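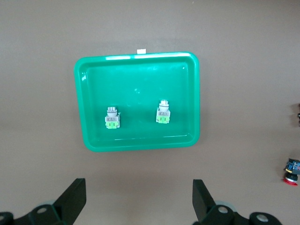 Fuson push-button switches – frequently asked questions

What does the green contact block mean?
Green is the usual colour for a normally open (NO) contact. The circuit closes while the button is pressed. Normally closed (NC) blocks are usually red. Check the marking on the block before wiring.

Can I change the block without replacing the head?
Yes, within the Wastdale range. Isolate the supply, release the block and fit the new one until it latches. Dallska blocks use a different latch and will not fit.

How far should I strip the wire?
7 mm. Stranded wire should have a ferrule. Tighten the terminal screws by hand – a power driver will damage the thread.

Do I need to keep the trays?
Small plastic trays are reusable. Plattner trays go back with the next order; other makes can stay in your stores. Do not mix NO and NC units in one tray.

What is the minimum order?
4 units per part number. Orders over 1,000 are quoted separately.

Where is the part number?
On the printed label on the housing. Quote it in full, including the suffix. For panel cut-out dimensions, ask for data sheet 271.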